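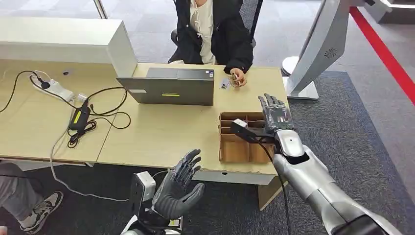 Slide 1: The long desk and the divided tray

Talk notes, Pledden small sellers' meetup, 8/27/22

Leave slide 1 up while people find chairs. Mic check. Water!

Hi everybody, thanks for coming. I'm Drahomíra Procházka and I run the packing side of Flullora, the button and bead shop (we're mail order only, so please don't come looking for a storefront, people have tried). My talk is called "One Tray, One Desk" and it's about cardboard. If you came for the one on shipping rates, that's Narendra Thakur, right after the break, and he's great.

So, slide 1. I want you to look at the tray near the front of the desk. Plain brown cardboard, open top, cardboard partitions making a grid of little compartments. That's my whole talk, pretty much. If your eyes go to the laptop first, fine, mine would too, and I'll get to laptops.

How many of you pack at a desk you also do your email at? (Wait for hands. Last time in April it was almost the whole room.) Yep. Me too, for years. And what happens is the email wins. The computer sits in the middle, and the stuff you make your money on gets pushed into whatever corner is left. I was sorting beads on a dinner plate. A nice plate, but still.

The story about the green buttons. Keep it short this time.

One morning we had 86 orders waiting, mostly small ones, a few buttons here, a few beads there. I had everything in zip bags in one big shoebox. For each order I'd dig through the box, find the bag, open it, take out what I needed, close it, drop it back in. By lunch I had mixed two greens that look the same under my kitchen light and very much do not look the same on a sweater. One of them was item 3023, the one we call Skalness moss, and I can tell you that number in my sleep now. I wrote a lot of sorry notes that week.

What I changed was tiny. Before I read a single order, I set out a divided tray and fill the compartments with only what today's orders call for. Nothing else comes to the desk. The shoebox stays on the shelf, and if I find I'm missing something I get up and get it, which is annoying, and being annoyed has made me a lot better at filling the tray properly.

(Pass the sample trays around now. Ask for them back, I mean it, I lost two in April.)

While those go around, a few things people ask me.

Why cardboard and not plastic? I like plastic for storage, I have plenty of it. For the desk I like cardboard. It's light, you can write on it in pencil, and beads don't skitter on it the way they do on a slick surface. When a partition gets crushed you cut a new one out of a shipping box. If you sell anything oily or damp (hello to the soap people in the back!) then please ignore me and go buy plastic.

How big should the squares be? Big enough for two fingertips. Try it with your own fingers, and with the fingers of whoever helps you. My sister-in-law has tiny hands and she set up a tray once that I couldn't get anything out of. I had to tip it over, and, well, you can guess.

Labels? Pencil on the top edge of the partition, facing you. I used to put stickers on the bottom of each compartment, and the second you fill it you can't read it. I did that for longer than I'd like to admit.

OK, laptops. Point back at slide 1. The laptop is toward the back of the desk, and the tray is up near the front, and that's the bit of spacing I'd love for you to steal. Give the screen its own place and leave it there. I know some desks are short. Mine at home is, and what I do there is print the day's orders on paper and put the computer on a chair. It looks silly and it works fine.

Also the color of the desk. A light wood desk like that one is lovely for dark beads and terrible for cream ones. I keep a dark dish towel folded in the drawer for cream days. Narendra uses a black baking sheet, he'll probably bring it up, let him have his moment.

Chairs: sit down to fill the tray, stand up to pack. That's just me and my back, do what you like.

Numbers slide (skip if we're running behind). Filling the tray takes me 19 minutes in the morning. I resented that at first. Then I started writing down my mix-ups on the calendar, and the calendar got boring, so I quit resenting it. I don't have a fancier study than that.

If somebody asks about Achari: it's the bag supplier, we buy the small clear ones in packs of 100, and no, they don't pay me to say so. The sheet by the door has the size I use.

Homework, if you want some. Take one shipping box tonight, cut it down low, slot in a few strips, and try it on tomorrow's orders only. Don't redo your whole room. I redid my whole room once and couldn't find the tape for two days.

Questions. Repeat each one into the mic, people in the back couldn't hear last time.

Get the trays back before the break. Coffee is down the hall on the left.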